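Chapitre 4
Trier, plier, ranger : l'entretien du linge dans une petite chambre

Objectifs du chapitre
Reconnaître les catégories de linge à traiter séparément.
Choisir une surface de travail et la préparer.
Plier une pièce à col sans marquer le tissu.
Réutiliser un carton d'emballage pour le rangement provisoire.

4.1 Le linge en attente

Dans la plupart des logements, le linge ne passe pas directement de l'étendoir à l'armoire. Il s'arrête quelque part : sur une chaise, sur le dossier d'un canapé, le plus souvent sur le lit. Ce temps d'attente est la première cause du froissage. Un vêtement laissé en tas prend des plis sous son propre poids, et les couches du dessous sont plus marquées que celles du dessus.

Dans l'enquête menée pour ce manuel à la résidence Troncombe, Nhi Bạch a suivi 30 occupants de chambres individuelles pendant tout le mois d'avril. Le lit y servait de table de pliage dans presque tous les cas. Les chambres n'offrent pas d'autre surface assez large, le bureau étant occupé par les affaires de travail. Le présent chapitre part donc de cette situation ordinaire, et non de la buanderie équipée décrite au chapitre précédent.

4.2 Le lit comme plan de travail

Un lit convient au pliage à condition que le drap soit tendu. Les ondulations du drap se transmettent au vêtement posé dessus et faussent l'alignement des bords. On tire d'abord le drap vers les quatre coins, puis on lisse le centre du plat de la main. La couette et les oreillers sont mis de côté.
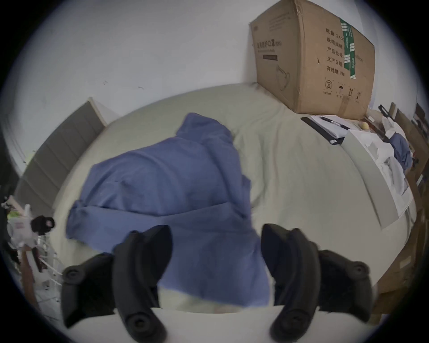 On traite ensuite les pièces une par une. Une pièce en boule se reprend toujours par le haut : on cherche le col ou l'encolure, on la soulève par les épaules et on la laisse pendre quelques secondes. Secouer deux fois suffit. Tirer sur le bas déforme les coutures, surtout dans les mailles – les tissus tissés le supportent mieux.

Pour une chemise, l'ordre est le suivant. Fermer le premier bouton et un bouton sur deux. Poser la chemise face contre le lit. Rabattre un côté vers le milieu du dos, puis la manche le long de ce côté. Faire de même de l'autre côté. Replier le bas, puis ramener le tout sous le col. Une veste légère se plie de la même façon, les poches vidées au préalable.

4.3 Les cartons de récupération

Le carton ondulé est le contenant le plus courant dans les logements étudiants. Il arrive avec une livraison et reste des mois. Avant d'y mettre du linge, on vérifie les points suivants :

l'intérieur est sec et sans odeur ;
le fond est fermé par un ruban adhésif sur toute sa longueur ;
les angles tiennent encore, même s'ils sont un peu enfoncés ;
le carton n'a contenu ni produit gras ni détergent.

Les inscriptions imprimées sur les faces renseignent sur l'usage d'origine : quantité, numéro de lot, date de production, durée de validité. Le parapluie signifie que l'emballage craint l'humidité, les flèches indiquent le haut. Ces indications concernent le produit expédié, mais la première reste valable pour le linge. Un carton posé contre un mur froid absorbe l'eau de condensation.

On inscrit le nouveau contenu au feutre sur une face visible. Tươi Lã recommande de barrer l'ancien texte, faute de quoi le carton finit par être rangé avec les fournitures qu'il annonce.

Vocabulaire
Encolure : bord du vêtement autour du cou.
Ondulé : carton formé d'une feuille cannelée collée entre deux feuilles planes.
Casser un pli : défaire un pli à la main avant repassage.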